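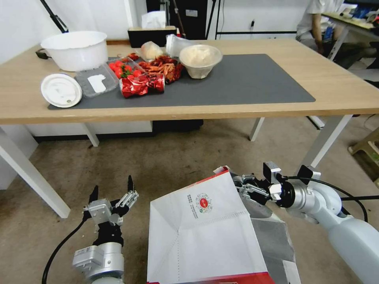 Home | Modules | Handouts | Timetable | Contact

Week 4 handout: Clearing a shared table after lunch

Hello again. I promised last Thursday's group that I'd write up my notes, so this is them, tidied a bit. The topic is the after-lunch table, which I know sounds daft for a housekeeping module, but it's the job people at Janeo grumble about most and the one they do in the oddest order!

My rule is food first, packets second, wiping last. Go for anything still worth eating and decide whether it's being kept. Tomatoes in their own box are easy -- shut the box, fridge, done. Loose dried chillies are a pain, and I'd scoop them up with a bit of folded card before anyone leans on them (and wash your hands before you touch your eyes, please).
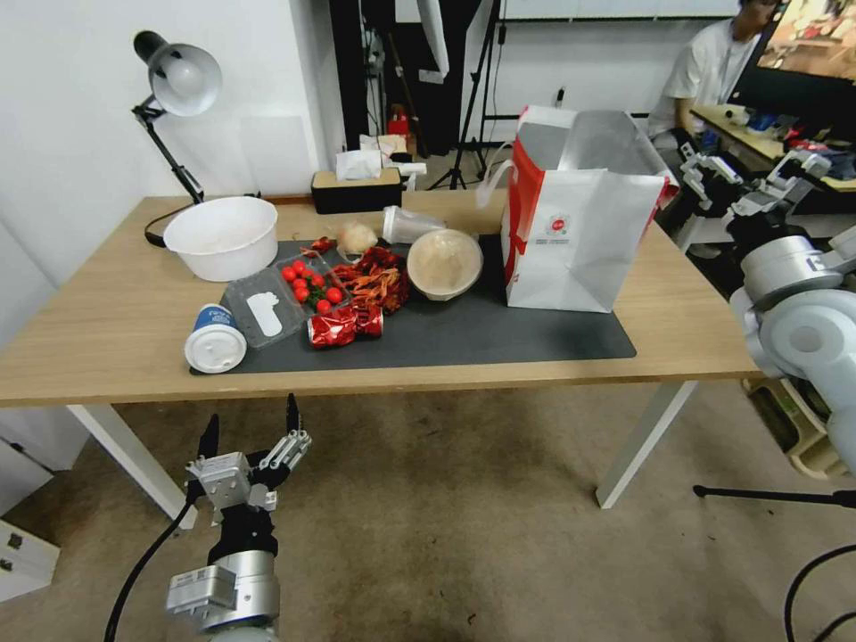

Fig. 2. Tomatoes, dried chillies and a wide-open paper carrier bag on the table.

A paper carrier makes a decent bin for the dry stuff, crumpled snack packets and so on. Don't put anything with liquid in it. I did that at Plultorside with half a cup of soup and the bottom went on the stairs. Stand cups up, check them, tip them out at the sink, and then they can go.
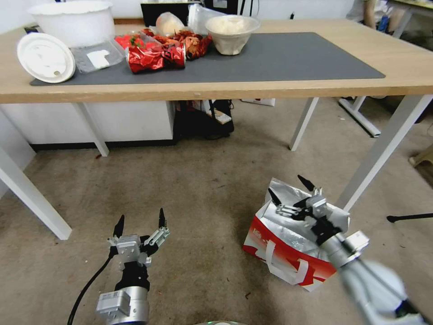 Floors come after tabletops, always. When I ran the canteen rota at Rocha we swept first for weeks, and then swept again, and I still feel cross thinking about it. Carpet is worse than lino for this, as a beige speckled one with dark crumbs on it will show you. Move any bags from under the table before you hoover, and watch out for power strips down there too.

For next time: time yourself clearing your own table at home and bring the number. My best is 283 seconds, with a mat to wipe.

Related handouts
Week 2: Cloths and what they're for
Week 3: Fridge shelves
Week 5: Bins and recycling

Comments
Po-yen Tu: Mine took 171 seconds but I live alone. Does drying up count?
Reply: No, stop the clock at the wipe.
Wulteck evening group: could we have the Week 3 sheet again please, the link's gone.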